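Visit report: Suritz Water Works open day
Posted 9/4/18

The water works at Suritz opens its gates once a year, in September, and this time I got there early enough to join the first walk of the morning. I have lived in Wellimville for most of my life and drink the water every day, so it seemed like a good idea to see where it comes from.

Parking is in the field on the Tonduston side. From there it is a short walk along the canal to the gate, where you sign in and get a hard hat. Bring your own water bottle. There is a tap by the gate, and they are proud of it.

Our guide was Harsh Chauhan, who runs the day shift. He started us at the intake, where river water comes in through a set of coarse bars and then a finer screen. Leaves are the main trouble in fall. In spring it is mud. A rake clears the bars, and what comes off goes into a skip and is hauled away.

After that we went up a metal stair to the settling tanks. I expected a smell and there was none to speak of. The water moves through so slowly that it looks still. Silt and clay clump together and sink, and the clear water runs over a notched edge at the far end. Harsh said the operators judge a lot by eye before they ever look at a reading — the size of the clumps, the color near the inlet, how the surface looks after rain.

The filter hall was the best part for me. It dates from the first works on the site and still has the old tile floor and tall windows. There are 76 steps down to the gallery underneath, and anyone with bad knees should take the offer to wait upstairs. The pipes down there are painted by what they carry. It is cold, so wear a jacket even if the day is warm.

The old pumping station next door is now used for displays. Stanisława Piątek has put together a good set of maps and pay books from the years when the station ran on steam. One map shows the first main, 405 feet of it, laid from the river to the tannery. The town was added later. I could have spent another hour with the pay books, which list fines for lateness and, in one case, for fishing on shift. 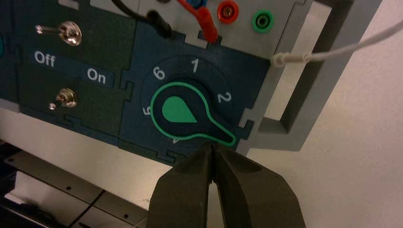

Lunch was soup and rolls in the yard, $5.50 with coffee. The line was long at noon and gone by one. Lacey Bickerstaff from the lab did a short talk afterward on hardness and why kettles in Uniyal scale up faster than ours. Their supply is from wells, ours is from the river. She took questions for a good while, mostly on lead pipes in older houses, and handed out forms for a free test.

A few notes for anyone going next year. The walks are limited to 50 people and the first one fills up. Strollers are fine in the yard and the display building but can't go on the stairs. Dogs have to stay outside the gate. The lab itself is closed to visitors, though you can look in through the corridor window. If you want a test form and missed the talk, they also keep them at the front office.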